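Notes from the Robot Bench: Small Tips for a Shared Workshop Arm

If you've been following along since March, you know that a few of us at the Quintero shop have been building up a work area for a small robot arm, mostly in the evenings and mostly by making every mistake there is to make. I promised on Friday that I'd write down the things we've learned before I forget them, so pour yourself something and settle in. Most of these will help you with a hobby arm on a kitchen table just as much as with a bigger one (and a fair number are really just good bench habits).

Start with the surface

I can't say this strongly enough: get the surface right before you touch the software. My first setup was a hollow-core door on sawhorses, and every time the arm swung around quickly the whole business wobbled like a pudding. I spent two weeks blaming my code! A metal table with a grid of holes is a joy if you can find one secondhand, and you can bolt things down wherever you like and put them back in the same holes next time.

On top of that I like a good slab of butcher block. It's kinder to a tool tip than metal is, it's flat, and it gives you a pale background that bright colors stand out against. Check yours with a straightedge in both directions and along the diagonals. If you can slip a sheet of paper under the middle, sand it or shim it, and then check again after a humid week, for wood will move on you.

A word on finish. I oiled my first board until it shone, I was so proud of it, and the overhead lights bounced off it so badly that I couldn't tell a yellow block from a white glare. Matte is your friend. One thin coat, wiped off well, left overnight.

Stop the board from creeping

A heavy board feels as though it will stay put, and it won't. Ours wandered the width of a pencil line over one long evening, which was plenty to make the arm miss. Put a stop at the front and another at the side, and push the board firmly into that corner every time you set it down. Bolt heads make perfectly good stops if they're snug. Then run a strip of painter's tape along the back edge and draw a pencil mark across tape and board together. If the two halves of the mark don't line up in the morning, you know somebody leaned on it.

Begin with a plain rod

Everybody wants to start with fingers that open and close, and I understand, I did too. Please try a plain rod first. With a rod the arm can only push, and pushing teaches you a tremendous amount about reach, height and speed without a single pinched cable. Ours is held in a collar at the wrist, and changing it takes a minute and one hex key.

Round the tip over. A square end digs into the wood the first time your height is off, and your height will be off. I chucked mine in the drill and worked it against fine sandpaper, and then finished with a scrap of old denim. Snug the collar, run the arm through a few slow moves, and snug it again, as they do like to settle.

Setting the height

Here's my favorite trick, which I got from Refugio Ibarra when he was helping me sort out the Sonetti controller. Lower the tip slowly over a folded sheet of paper and keep sliding the paper back and forth with your fingertips well out to the side. When you feel the lightest drag, stop, write the number down, and come up a little. Do that at all four corners of the board and once in the middle. On our table the corner readings were 267 at the front left and 297 at the back right before we leveled it, and I nearly fell off my stool. An afternoon with shims fixed it.

Choose your blocks with some care

Toy shape blocks are wonderful for this. They're cheap, you won't weep if one goes under the bandsaw, and the different shapes behave so differently when they're pushed! A cube will go along nicely if you hit it square and spin away if you don't. A cylinder standing on its end is forgiving from any side. Stars are little rascals, they catch the rod between two points and come along for the ride. A bit of texture on the sides helps as well, and slick ones skate.

Buy them in matching colors if you can, and leave small gaps between them when you lay them out. Blocks that start out touching move as a clump, and then you can't tell which push did what.

Go slow, and keep your sleeves up

We run everything new at a crawl, with one hand on the stop button, and no one reaches over the board while the arm has power. Scarves off, hair tied back, coffee on the other bench. I have a bin from Parkance for the blocks, with a lid, so they don't end up in the shop vac.

Keep a paper notebook by the table too. Mine is past 70 pages now and it's mostly crossings-out, but when the Skullon program lost its settings, the corner heights were all there in pencil and we were running again before supper.

Next up I want to try marking a target area on the wood with chalk and nudging all the blocks into it, one color at a time. 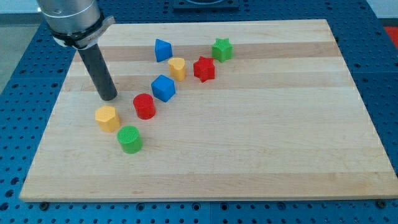

I'd been planning on chalk for the outline, but masking tape may be the better choice if your board has an open grain, and it peels off clean so long as you don't leave it down for a month. Try a bit on the underside first. If you've got a favorite tape or a better idea altogether, leave me a note on the board by the shop sink and I'll give it a go.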